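Final Report: Learning to Fold Cloth from Hand-Held Gripper Demos
Project name: Ruletico
Submitted 22nd May

What we did
Wanted to know if a policy trained only on hand-held gripper demos can fold clothes on a real bed. No teleop at all. Previous group (Ngata, October) used a clean table and one cloth color, we wanted messier.

Data
25 sessions, bedrooms and one living room. Up to 3000 clips after cutting. We threw out clips where tracking dropped, mostly fast turns. Labels done in Cledia, which crashed alot, so some start times are off by a few frames.

Training
Same network as Ngata, no changes except random crops and color jitter. 2 runs, different seeds. Wanted more, ran out of GPU time on Mokden.

Results
First fold worked in 19 of 25 trials. Second fold much worse, didn't get a proper number becuase the arm needed recalibrating halfway thru. Main failure: fingers close on the sheet as well as the garment and both come up together.

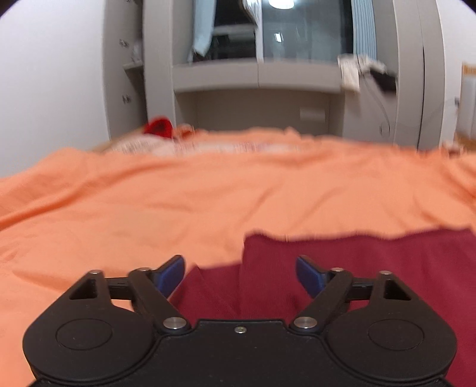
Wrinkles in the bedding make it worse. Policy goes for any raised edge, garment or not. Color jitter probably hurt us here, should of tested without it. Motion blur is the other suspect, lots of demos have it during the approach.

Next steps
Slower demos. Depth input. Redo the second fold trials with one calibration for everything.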